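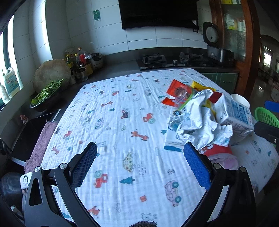 A hand-held gripper with blue textured pads over a kitchen table during the trials. Photo: Ernau

Ernau tries three kinds of finger pads on household packaging

Jun 2, 2021

Ernau, a small maker of gripper parts, has finished a first comparison of finger pads for picking up everyday packaging, and says the results will decide which pad goes on its next hand-held tool. The trials took place in home kitchens instead of on the company's own test bench.

The work compared a smooth pad, a ribbed pad and a textured pad with a finely serrated edge. All were fitted to the same two-finger tool, which a person holds and closes by hand while a camera on the tool records each attempt. The company uses the recordings to set up the same movements later on a robot arm.

"On the bench we were picking up blocks and cans, and every pad looked good," said Thoa Doãn, who ran the trials. "A snack wrapper is harder. It folds when you touch it, and then you are holding a different shape from the one you aimed at."

Each kitchen session used the kinds of things people leave on a table after a meal or a shopping trip: crumpled wrappers, flattened packages, cartons, cups. The testers put them in a pile and did not tidy it between attempts. In one kitchen the pile was set on a crinkled muslin cloth printed with giraffes, tractors and fir trees, and Doãn said cloths of that sort turned out to be a test in themselves. A pad that grips well can pinch the fabric along with the wrapper and drag the whole pile sideways.

The smooth pad was the least likely to catch on cloth, but it slid off glossy wrappers and had to be closed harder, which crushed light cups. The ribbed pad held cartons best when they were tilted on their sides. The textured pad did best on thin film and came out ahead overall, though it picked up cloth more often than the other two.

Ernau is not publishing success rates for the individual pads. Doãn said the sessions were too different from one another for the numbers to mean much, and that the testers were still getting better at using the tool when the first of them were recorded. The company plans to repeat the comparison with 24 fixed items and the same two people holding the tool throughout.

The first pads were supplied by Ağca, a molding shop that has made parts for Ernau since January. It cast the textured version in two blue materials, one darker and one brighter, so that viewers of the recordings can tell the left finger from the right at a glance. Both have the same surface pattern. Doãn said the color difference saved a good deal of time when the recordings were being labeled, and it will be kept.

Changing a pad now takes some five minutes, mostly because of the small screws behind it. Testers asked for something faster, and a clip-on mount is being drawn up. They also asked for a lighter tool. After a long session, several of them said, the wrist gets tired before the hand does, and the last recordings of the day show it.

A second round will look at cameras. The present one has a wide view that takes in most of a room as well as the fingers, which helps when working out where the tool is but leaves small items looking very small. Ernau will try it against a narrower lens from Ekard and, if parts arrive on time, a pair of cameras mounted side by side. The textured pads will stay on for all of those sessions so that only one thing changes.

Fadmont, which builds sorting stations for recycling centers, has asked to see the pad results and has lent Ernau an arm for seven weeks. The two firms have not signed a supply agreement. A Fadmont engineer will attend the first arm tests, where the textured pads will be tried on the same sorts of wrappers and cartons at two closing speeds.

Doãn said she does not expect the arm to match a person's hand on the first try. "A person feels the cloth coming up and lets go a little," she said. "The arm has no idea. We may have to soften the edge of the pad, and then we'll find out what that costs us on the wrappers."

Households that want to take part in the next round can sign up through Ernau's office. Sessions last one morning, and the company brings the tool and the packaging.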